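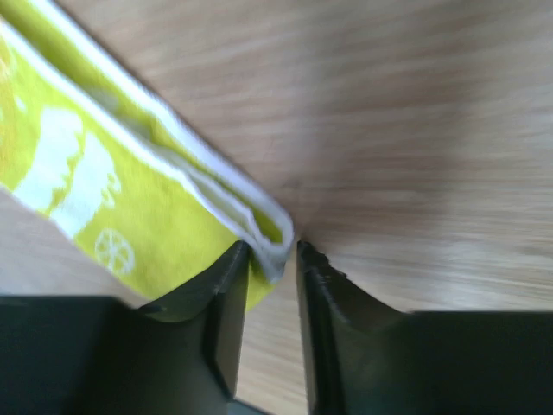

Cloth folding task, is anyone else's grasp just rubbish on thick edges? We're a college team doing the tea towel round for the Natton challenge and have been stuck on the same step for weeks. Flat cloth is fine, pick up a corner, drag, drop. Second fold is where it goes wrong. The yellow one with the white edging is the worst of the lot, once it's doubled over the two bits of border come together in a pinched V right where we want to grab and the edging sticks up in a wrinkle. Policy goes in at a slightly different angle every time. 585 demos so far, all teleop, all one arm. Do we need more demos or is something else off? Deadline is December so not loads of time.

gripperless_joe
585 on how many cloths?

teatowel_team (original poster)
Two. The yellow one and a plain blue. Mostly yellow tbh

gripperless_joe
Well theres your answer. It's learnt the yellow one.

mudlark_7
Don't agree. If it had learnt the yellow one it would be good at the yellow one, and he's saying thats the worst. More cloths helps you generalise, won't fix a bad grasp on the one you trained on.

gripperless_joe
Fair point, read it too fast. Still wouldn't go to a competition with two cloths. Natton hand you one you've not seen before in the second round.

teatowel_team
Yeah we know. One problem at a time

soldered_thumb
Who did the demos? All one person or did you share it out?

teatowel_team
Shared between the whole team. Whoever had a free period

soldered_thumb
Then I'd look there first. We had this last year. Half of us came in square on the fold, other half came in from the side and sort of scooped. Both worked when a human was driving. Train on the lot and the arm goes for halfway between, which is no use at all. Sat down and watched the demos back, agreed one way of doing it, binned the rest. Hurt a bit. Ended up with far fewer and it was loads better.

teatowel_team
Oh no. We definately have scoopers

soldered_thumb
Everyone has scoopers

kestrel_bench
Before you bin anything, what are your fingertips like? Fold end sitting just over the gap is the right place to be going in from, so your approach doesn't look mad to me. But your fingers look quite chunky next to the fold and one of them has a bumpy upper rim. If anything up there catches on the cloth you'll get a different result every go whatever the policy does.

teatowel_team
Not something we'd thought about. They're the fingers that were on it when we started, never touched them

kestrel_bench
Run your thumb nail over both. Then try them on the towel by hand with the motors off. Costs you five minutes.

mudlark_7
+1 to this. Hardware first, then data, then the model. People always go at it backwards.

gripperless_joe
Disagree with "always". Our fingers were awful all year and we still placed. Policy just learns to work with them if the demos are consistent.

mudlark_7
Placed where

gripperless_joe
11th

mudlark_7
:)

gripperless_joe
Out of a lot of teams!!

pennyfarthing
Different question, are you only using the wrist camera? When you're that close in the fingers take up a big chunk of the bottom of the view and the rest of the cloth has gone off the side. The arm can see the end of the fold and some of the print and thats it. No idea where the far corners are.

teatowel_team
Wrist plus one overhead. But the overhead gets squashed down a lot before it goes in, we were running out of memory on the club machine

pennyfarthing
How small?

teatowel_team
Small. You can see there's a cloth. Wouldn't swear to more than that

pennyfarthing
I'd sort that out then. Crop it to the table first and shrink it after. Most of an overhead view is floor and people's elbows.

kestrel_bench
Good shout. Also is the white print on the towel bothering it? Big white shapes, white edging, that round thing like a slice of citrus. If it's going for "white bit" as a cue for where the border is, it's got plenty of wrong white bits to choose from.

teatowel_team
Hm. It did go for the middle of the cloth a few times and we couldn't work out why. Just assumed it was a bad checkpoint

soldered_thumb
Could be either. Try it with the towel flipped over if the back's plainer, same start position. If it behaves, it was the print.

pennyfarthing
Not convinced you can tell from one flip. Do a decent number of goes each way or you'll just see what you want to see.

zulu_owner
Coming at this from the Zulu kit side, we found closing a bit later helped more than any of this. Everyone shuts the gripper the second it's over the fold. Go down till the tips are nearly on the table, wait a beat, then close. Got us past the doubled edge on the Marneo towels and those are thick.

kestrel_bench
Careful with that, if the tips touch the table with any force behind them you'll shift the whole cloth or bend something. We lost a servo doing it.

zulu_owner
Nearly on. Not on

kestrel_bench
My lot can't tell the difference

teatowel_team
OK so an update, spent lunch and after school on it. Thumb nail test — one side is rough, like little bobbles from the print. Sanded it and stuck a bit of rubber tape on both inside faces. By hand it's night and day, the edging doesn't snag.

Arm still picks odd angles though. So went through the first lot of demos with a notebook, S for square and C for scoop. It's nearly even. Not great. The two worst offenders have been told (one of them is me)

soldered_thumb
Good that you checked. Retrain on just the S ones before recording anything new. You want to know what you've got.

gripperless_joe
And then more cloths.

teatowel_team
AND THEN more cloths yes

lurker_detel
Sorry to butt in, first year on our team and we've got the Detel arm. Is 585 a lot? We have 749 and were told we'd need 2,009 by our mentor, no idea where the number came from

mudlark_7
No such thing as a right number. Depends on the task, the arm, how tidy your driving is. Ask your mentor where the 9 came from, I'd like to know as well.

soldered_thumb
What's your task?

lurker_detel
Putting socks in a box

soldered_thumb
Train on what you've got now and see how it does. If it nearly works then record more of the bits it fails on. Don't grind out another thousand of the easy ones.

pennyfarthing
Agree, and write down who drove each one while you're at it. You'll want that later, see entire thread.

lurker_detel
ok thank you, will start a spreadsheet

teatowel_team
Training on the S set overnight, club room's locked till morning so can't test till then. Does anyone have the overhead crop settings for a table that's not quite square to the camera? Ours is bolted down wonky

pennyfarthing
Just crop a bit wide, it'll cope. Don't try to rotate it, we did and spent a whole afternoon with left and right swapped.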